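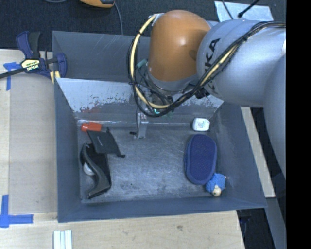
Figure 3. Robot arm with orange joint cover above a gray metal bin on a wooden tabletop.

4.2 Announced capital allowances and firm spending plans

The budget speech raised the first-year allowance on equipment and left the corporate tax rate where it was. Most press coverage treated the allowance as a gift to manufacturers. In this section we ask whether firms changed their spending plans after the speech, and which ones did.

We use the replies to two rounds of a mail and phone survey. The first round closed before the speech and the second opened in August, once the finance bill had passed. The sampling list held 1,662 registered companies with at least one paid employee. Of these, 338 answered both rounds and gave a usable figure for planned equipment spending over the next two years. Firms that answered only once are left out of the main results and taken up again in Section 5.

Planned spending is measured as a share of the previous year's sales. We asked for a single figure and did not offer ranges, as the pilot showed that owners tended to pick the middle range whatever its width. Replies above the value of one full year's sales were checked by phone. In most such cases the respondent had included land or a building, and the figure was corrected.

For the majority of firms the plan did not move. Of the 338 firms, 249 gave the same figure in both rounds or one that differed by less than a percentage point. The rest moved in both directions. Firms that raised their plans were larger, older and more likely to have paid corporate tax in each of the prior three years. This last point matters. An allowance is worth little to a firm with no taxable profit to set it against, and the bill did not allow the unused part to be carried back.

The interviews support this reading. Tindar, a packaging firm in our sample, brought forward an order it had already planned for the following year. Its finance manager told us the total would not change, only the date. Ofori, a family-run food processor, had made losses in two of the last three years and had not looked at the allowance at all. Its owner was more concerned with the change in fuel duty, which took effect at once and showed up in the first delivery invoice after the speech. Fleltesico, which leases nearly all of its equipment, pointed out that the allowance goes to the owner of the asset. It expected the leasing company to keep most of the gain and had seen no change in the rates it was quoted.

Shifts in timing are hard to tell apart from new spending in a two-round survey. We asked firms that raised their plans whether the spending would otherwise have taken place within five years. Twenty-two said it would not. We treat this as an upper limit on the number of firms with new spending, given that respondents may wish to present the measure as useful in the hope that it is extended.

Two other measures in the same budget could affect these results. The cut in the import levy on machine parts lowered the price of some equipment directly, and the higher threshold for small-company filing changed which firms had to report. Dropping firms that named imported parts as their main purchase lowers the estimated response slightly and does not change its sign. The filing threshold has no visible effect.

We do not estimate the cost to the treasury here. The official forecast assumed a uniform response across sectors, and our results give little support for that assumption. Section 4.3 turns to the household side of the budget, starting with the personal allowance.

Filed under: Public Finance, Budget Analysis, Working Papers

Comments

Amerley Tsikata
Did you ask the leasing companies themselves? I'd expect the pass-through to be different for vehicles, where there is more competition. Also, table 6 seems to be missing from this version.

fovus_reader
Section 5 says single-round firms were smaller on average. Wouldn't that push your result up?

mkt_notes
Useful, thanks. Is the questionnaire available anywhere?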